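Skikaton Releases Table Covering and Parts Tray for Sorting Benches

NOONAN, June 11, 2018 – Skikaton has added two items to its Nonell bench line: a matte brown table covering and a shallow plastic tray in teal. Both are intended for sorting and kitting stations where small parts are handled one at a time. Orders are being accepted through the Noonan office.

The covering is supplied in one piece and is laid over an existing tabletop without adhesive. The matte finish limits reflection under overhead lighting. Slight wrinkles can remain along the far edge after unrolling and do not affect use of the working area. Skikaton recommends trimming the front edge last, after the sheet has been pulled straight.
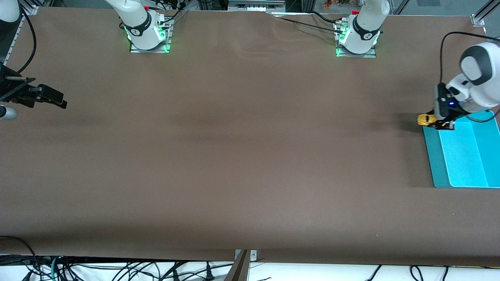
Tray position is left to the user. In the standard layout the tray goes at one side, against the table edge, and the middle of the surface is kept clear. Small items are set down directly in the tray and carried away with it when a lot is complete.

The tray has rounded corners and a flat base. Its color was chosen to contrast with the brown covering, so that a part left behind can be found on either surface. Clear and pale parts remain harder to pick out under direct light – the data sheet advises moving the lamp to the side in such cases.

The tray was tested at the Drurkavwood packing site beginning in January. The test covered 2779 lots, of which 359 contained mixed sizes.

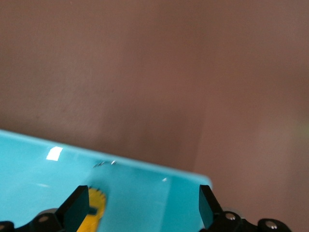 Montserrat Garrido said the Drurkavwood benches had previously used white trays on white tops, and that the change in color shortened the end-of-lot check. She added that she would still like a deeper version for parts that roll.

A deeper tray is under review. No release date has been set.

The covering and tray are sold separately. The part number for the set is 1099.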